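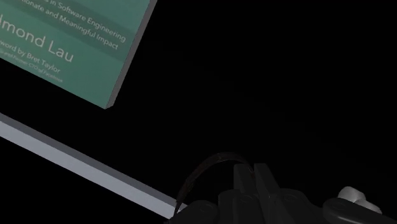

Figure 3. Simulated wrist view used at the visitor station: book (upper left), pale slab, and two-fingered gripper.

4.2 Open-day demonstration

The second data set comes from the open day held at the Skiltside laboratory on 21 February 2026. Visitors watched the simulated arm on a wall screen and could start a trial from a panel beside it. The simulation ran in Clullon with the same controller settings as in Section 3. No tuning was done during the day.

Each trial began with a book placed at a random angle, and the arm was given 14 seconds to reach a grasp pose. In total 468 trials were started, of which 401 ran to the end. The remainder were stopped from the panel, mostly by visitors who wanted to see a new starting position, and are left out of the analysis.

The wrist view in Figure 3 was shown next to a wider view of the workspace. The background was rendered black to keep the load on the display computer low. This had a cost: the dark fingers have little contrast against it, and several visitors asked where the gripper ended. The book and the slab were easier to pick out. We kept the setting for the full day so that all trials would be comparable.

Athina Koutsoukos ran the station and Fulvio Pagano logged the stopped trials by hand. The log and the controller record disagreed in 2 cases — both were settled in favour of the controller record. Comments from visitors were noted but not coded, and we draw on them only in Section 5, where the choice of background colour is taken up again.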